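Tooling notes: the new segment checker in Rudine
January 2018

Rudine 37 went out to all sites this month. Most of the release is small fixes, but one change affects everyone who records or labels garment handling, so it gets its own item.

Until now, Rudine cut a recording into segments by looking at jaw opening only. When the jaws closed past a set width, a grasp segment began, and when they opened again, it ended. That worked well for boxes and bottles. It worked badly for clothes. A T-shirt is thin enough that the jaws look fully closed whether they have cloth between them or have missed it, and the old code treated both cases the same way. The labelers then had to go through every grasp by hand and mark the misses.
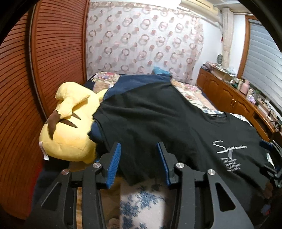

The new checker uses three signals together. Jaw width is still one of them. The second is the motion of the tool, taken from the pose track. The third is a cloth mask from the wrist view, which tells us whether the fabric near the fingertips moves along with the tool or stays put while the tool moves away. If the fabric stays put for more than 170 milliseconds after the jaws close and the tool starts to lift, the segment is marked as a miss.

Junhao Xia wrote the mask step and tuned it on the bedroom recordings, where the background is the hard part. Printed quilts and patterned curtains gave the first version a lot of trouble. It kept picking up flowers on the bedding as separate pieces of cloth. The current version compares the mask over a short run of images and drops any region that follows the camera motion model for a still background. Dark garments lying on other dark garments are still a weak spot. If you have a black shirt on top of a navy one, expect the mask to merge them now and then, and check those segments by eye.

On the test set of 197 grasps, the old method needed a manual fix on 100 of them. With the new checker that number is 37. We have not yet tried it on towels or on anything knitted with a loose weave.

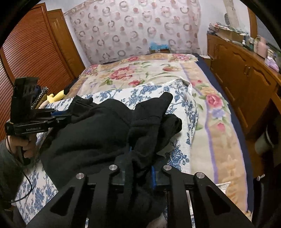

Two-handed recordings needed more work. Each gripper has its own clock, and the old importer lined them up once at the start of a session and then left them alone. Over a long session they drifted apart, and a handover from left to right could show up as both hands holding nothing. Rudine now lines up the two streams again at every pause longer than one second. The offset is written to the session log, so please look there first if a handover seems wrong.

The same log now goes to Prelberg, our playback tool, which draws both tracks on one timeline. Misses appear in gray and good grasps in green. You can change a label by clicking on it, and the change is saved with your user name.

A few things to know before you update. Old projects have to be converted, and the conversion can't be undone, so make a copy. The setting called close_width is still read, but it no longer decides anything alone. Anyone training on Qin should rebuild the index after converting, or the planner will load the old segment boundaries without any warning. We plan to add that warning in the next release.

The Dranness site is still on the earlier version while its storage is being moved. Their recordings can be imported as usual and will be checked on import.

Work on sleeves and collars as separate mask classes starts in April. If you have recordings where a sleeve gets caught or folds under, send the session number to Junhao.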